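Diletti cup-crushing fault

The Diletti cup-crushing fault was a grip-control failure in the Diletti, a two-finger gripper made by Plustmont. It caused the fingers to close further than commanded on light, hollow objects, most often paper cups. The fault was first reported in March by Giang Vũ, a test engineer at Yeo, and was corrected in September 2020.

Cause

The Diletti estimated grip force from motor current. To save power, the controller ignored small changes in current during the first 400 milliseconds of a closing movement. A rigid object produced a large rise and stopped the fingers at once. A paper cup did not, and the controller carried on closing as if the fingers were still in free air. Worn finger pads made the fault more likely, as did a cup held near the rim.

Of the 31 units returned to Plustmont, 11 showed the fault on every trial. The others showed it only now and then, which delayed the diagnosis. An early report by Han-gyeol Moon blamed the pads alone, and replacement pads were sent out before the controller was examined.

Safety

One minor injury was recorded. Nawal Ait Brahim, an operator at Enditz, had a fingertip pinched while steadying a cup by hand. The stop button worked, but the fingers held their position until power was removed. Later manuals tell users to keep hands clear of the jaws while the unit is powered.

Testing with paper cups

Paper cups are a common test object for grippers. They are cheap, they mark easily, and printed or drawn-on cups vary in surface from one to the next. Upright cups and cups lying on their sides are both used, as the two call for a different approach by the fingers.

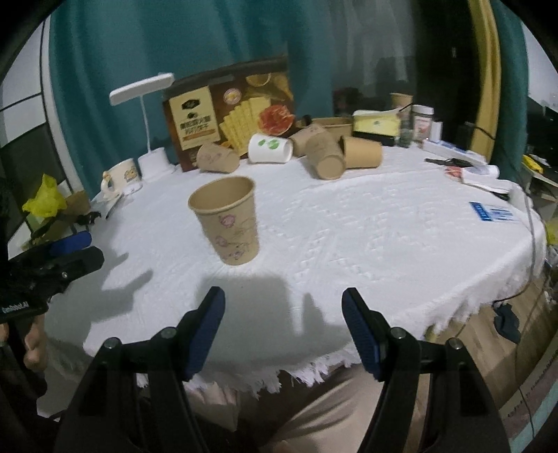

A soft table covering adds a further difficulty, as the fingers can catch on the cloth before they reach the cup. In the Diletti this contact was sometimes read as a completed grip. Iqra Warraich described the effect in a separate note, and it is now treated as a second fault.

Correction

The revised controller checks current throughout the movement and limits closing speed for the last 15 millimetres. Units with the older controller can be updated by cable.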